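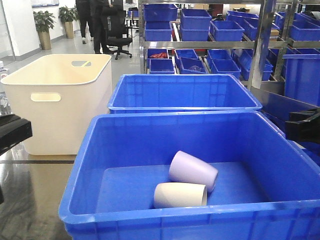
Deux gobelets dans un bac bleu, face aux rayonnages : le poste de tri avec le Kornum à deux pinces.

Kornum, poste de tri à deux bras
Vendu et installé par Bridel

Si vous préparez des petites séries, si vous remettez en rayon des retours clients ou si vous passez vos après-midi à vider des bacs pour en remplir d'autres, vous connaissez sans doute la question qui nous a occupés pendant toute la mise au point du Kornum : que faire des objets couchés ? Un gobelet debout, presque toutes les pinces du marché savent le saisir. Un gobelet sur le flanc, au fond d'un bac à parois hautes, avec un deuxième posé tout contre lui, c'est une autre affaire, et c'est pour ce genre de travail que nous avons dessiné ce poste (avec beaucoup de plaisir, il faut bien le dire !).

Le Kornum travaille avec deux bras équipés chacun d'une pince noire à profil étroit. Les deux bras descendent de part et d'autre du bac, ce qui laisse le centre dégagé. L'un peut maintenir le bac ou écarter un objet pendant que l'autre prend ; ils peuvent aussi travailler chacun de leur côté, l'un qui vide, l'autre qui range. Vous choisissez la répartition depuis la tablette, et vous pouvez en changer en cours de journée sans rappeler personne.

Quels bacs utiliser ?

Les vôtres, dans la grande majorité des cas. Le poste accepte les bacs en plastique ouverts sur le dessus, à bord épais ou évasé, avec ou sans poignées découpées. On peut mélanger les formats : un bac bleu large devant, un second derrière, un grand bac blanc plus haut à côté, cela ne le gêne pas. Prévoyez tout de même un quart d'heure d'apprentissage pour chaque nouveau modèle, le temps que le système enregistre les bords et la profondeur. Notre bibliothèque compte à ce jour 352 modèles déjà enregistrés, et nous ajoutons volontiers le vôtre si vous nous en envoyez un exemplaire.

Les sols brillants nous sont souvent signalés par de futurs clients un peu inquiets. Les reflets sont pris en compte au réglage, et notre technicien refait les essais chez vous, sous votre éclairage, avant de vous laisser le poste.

Ce que vous recevez

Le poste complet sur socle roulant
Les deux bras et leurs pinces
17 paires de patins de rechange, en trois duretés
La tablette de commande et son support
Une journée de formation sur place, pour toute l'équipe si vous le souhaitez
Le manuel en français, relié, parce que nous aimons encore le papier

Tarifs

La location est à 1 187 euros hors taxes par mois, entretien compris, avec un engagement de six mois. Le jeu de pinces supplémentaire est à 204 euros hors taxes. Pour l'achat, écrivez-nous : le prix dépend du socle et de la longueur des bras, et nous préférons vous faire un vrai devis.

Avant de commander

Le Kornum n'est pas fait pour les charges lourdes ni pour les objets très souples en vrac ; pour cela, demandez-nous plutôt la documentation du Kerr, son grand frère. Comptez aussi un passage libre devant vos rayonnages pour pouvoir déplacer le socle.

Les commandes passées avant le 15 octobre sont installées en novembre. Les démonstrations ont lieu dans notre atelier de Clinorstead, sur rendez-vous. Apportez vos objets, même les plus pénibles à attraper, et un ou deux de vos bacs : nous ferons les essais avec vous, et le café est prêt dès neuf heures.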